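We use cookies to remember your settings and to count visits. Accept / Read more

Labneh balls in olive oil, the slow way

Last updated: September

My aunt made labneh in a cotton pillowcase tied to the kitchen faucet. I do it with a strainer and a clean cloth, and the taste is the same or very near. You need two days, but your hands work only a short time.

What you need

800 grams whole milk yogurt, plain, without gelatin
1 small spoon of fine salt
Olive oil, enough to cover
Dried mint, or za'atar if you have it
A cotton cloth, a strainer, a deep bowl
One glass jar with a tight lid

Please read the label of the yogurt. If it contains starch or gelatin, the water stays inside and you will wait for nothing. I buy the Awwad yogurt when the shop has it, because it is a little sour already.
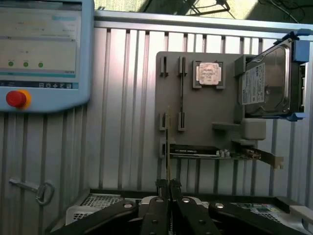
Control unit beside the mounting board.

Step 1. Salt and hang

Mix the salt into the yogurt with a spoon. Wet the cloth, squeeze it well and put it in the strainer over the bowl. Pour in the yogurt, fold the corners on top and place a small plate over it. Put everything in the refrigerator. I start on Sunday in the evening, after the dishes.

Step 2. Wait, and pour away

After 8 hours, look in the bowl. There will be a yellowish water, the whey. Pour it out, or keep it for bread dough. Turn the cheese over inside the cloth and leave it until the next evening. For spreading you can stop earlier, but for balls it must be firm like soft clay. 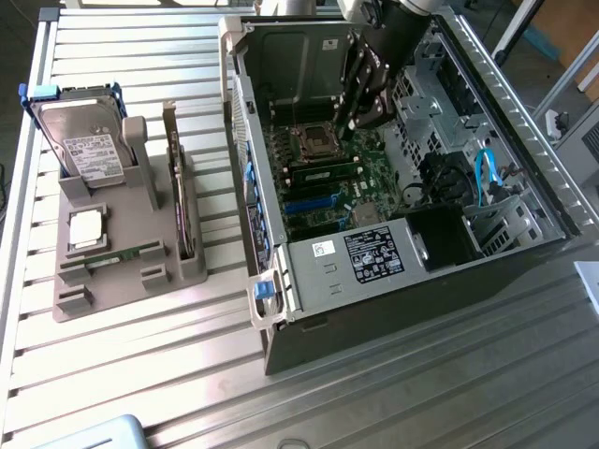 The strainer must stand high enough above the whey, or the bottom of the cheese will sit in it and stay soft. If your bowl is too shallow, put a small rack under the strainer. Any rack with gaps will do, something like the slatted metal table in the photo but in kitchen size. Check the level again before you go to sleep.

Step 3. Roll the balls

Put a few drops of oil on your palms. Take a piece the size of a walnut and roll it gently. If it sticks very much, it needs more hours in the cloth. Lay the balls on a clean towel, not touching each other, and leave them in the refrigerator overnight.
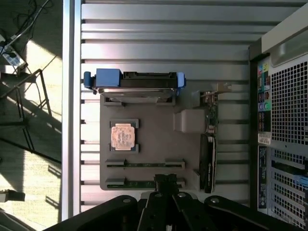
In the morning they should feel dry outside. Roll half of them in the mint and leave the other half plain, so guests can choose.

Step 4. Fill the jar

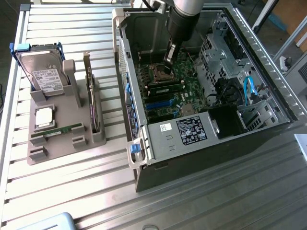 The jar must be fully dry before the cheese goes in. Place the balls one by one and pour oil after each layer, so that no air stays between them. Before I begin, I set out everything on a tray with a place for each thing, the same idea as the gray tray with pockets on the left of the bench. With oily fingers you do not want to search for a lid. Close the jar and keep it cold. The oil becomes cloudy in the refrigerator, but it clears again on the table.

I eat them within one week, with warm bread, cucumber and black tea.

Recipe by Abla Karam

Contact | Copyright Abla Karam | Back to top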